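Right, a few of you have asked how we ended up doing our own transcripts for home ed at secondary age, so I'm going to type it all out while the oven's on. Might be long. Sorry!

Background for the new followers: two teenagers, home educated all the way through, no school record of any kind. My eldest wanted a place on a college course and the form had a box marked 'previous school' and a box marked 'transcript'. I stared at those two boxes for most of an evening.

First thing I did was ring the college, which I'd put off for ages. The woman in admissions was lovely. They take home educated students every year and all they wanted was a record of what she'd studied, how she'd been assessed, and someone outside the family who'd seen her work.

So the transcript is just a document. You can make it. I'd built it up in my head as a thing with a stamp on it, and mine was done in a spreadsheet in my pyjamas.

What went on ours: subject, years studied, main books or courses, how it was assessed, and a grade if there was one. Two pages. My first go ran to 13 because I'd put in every museum since she was nine (she made me take out the canal museum and I'm still a bit sore about it).

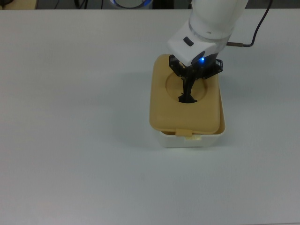

Grades were the bit I lost sleep over. Where she'd sat an actual exam I put the result and the exam board. Where she hadn't, I wrote 'completed' with a line on what that meant -- 'three long essays marked by outside tutor', that sort of thing. I didn't make up letters for things I'd never graded, it would have felt daft.

Pornthip Thongdee from our old co-op did it differently, she gave a mark for everything and attached her marking scheme at the back. Her son got his place too. So there's clearly room for both, depending on how you've worked.

Course descriptions next, and this is where most of my time went. One short paragraph per subject on a separate sheet. I had 26 of them by the end, which is too many, I'd been splitting history into tiny bits. Merge things! Nobody needs 'Tudors' and 'Stuarts' on separate lines.

If you're at the start of this and your child is 12 or 13, please please keep a book list. Just titles and the month. I had nothing from before she was fourteen and had to piece it together from library emails and the shelf on the landing. I now do my youngest's in the back of my diary and it takes me a minute.

I did try Galovness, the record-keeping app people kept recommending in the group. Gave it from May till the end of summer. Nice enough to look at, but I kept forgetting to open it and then having to backfill weeks of maths. The diary wins in this house, yours may be different.

Practical subjects get forgotten and they shouldn't. Cookery, woodwork, sewing, coding, looking after animals, the lot. If they've put proper hours in, it's a subject. My youngest has 39 hours logged for electronics already and he'd never have called it learning.

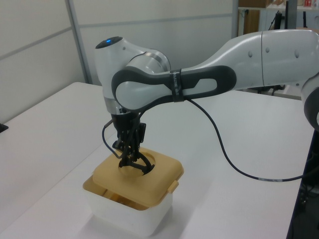

Which brings me to how you write practical work up, because 'likes technology' is no use to anyone reading it. Say what they did and what they had to know to do it. My lad is mad on robotics, so I get him to look at a machine and put it into proper words. Take that white and grey arm over the table: he'd have to talk about the wrist joint, the metal band underneath it where it narrows, the blue light on top of the housing and what he thinks it might be for. Ten minutes of that and you've got two decent sentences for a course description, in his own words, and he's moaned a lot less than he would over an essay.

Same trick works for anything hands-on, by the way. My eldest did hers on bread.

References! The college wanted one, from a non-relative. We asked Keyvan Jalali, who'd tutored her in chemistry for two years, and he was very kind about it. Ask early. I left it until a fortnight before and felt awful chasing him.

If you've not used a tutor, other people count. A Scout leader, a music teacher, whoever runs the place they volunteer. Siham Tawfik's daughter used the manager at the charity shop. Check with the college first though, some are fussier about it than others.

Someone's just asked about exam costs in the replies so I'll do that here. We were private candidates, so you find a centre that'll take you and pay per exam. Ours came to just over £200 for the one sitting with the admin fee on top, and that was with only a couple of subjects. Prices are all over the place so ring more than one centre, and ask about the late entry deadline while you're on.

And ask about practicals and coursework before you choose a subject! Some centres won't do them at all. We had to switch boards for one of hers and it meant buying a second set of textbooks. (The first set is still here if anyone local wants it, hardly touched, message me.)

The interview was the nicest part of the whole thing. She took a folder with a few pieces of work in it, and they spent most of the time talking about one project she'd very nearly left at home. I sat in the corridor with a terrible machine coffee and read the same poster over and over.

Oh and keep copies. I emailed the lot to myself and printed a set, and was glad of it when the upload form swallowed our first attempt -- had to send everything again the next morning.

She got her place, for those who missed it at the time! Started in September and has mostly complained about the bus.

Things I'd do again: ring first, short transcript, ask for the reference early (well, earlier). Things I wouldn't: lie awake about fonts. I changed the font four times.

I'll put up a blank version of my spreadsheet once I've taken her name off everything. It's very plain. Columns are subject, dates, resources, assessment, result, and one called 'notes' that I mostly used for grumbling, so I need to clear that out too.

Timer's gone, got to see to the lasagne. Pop questions underneath and I'll go through them after tea x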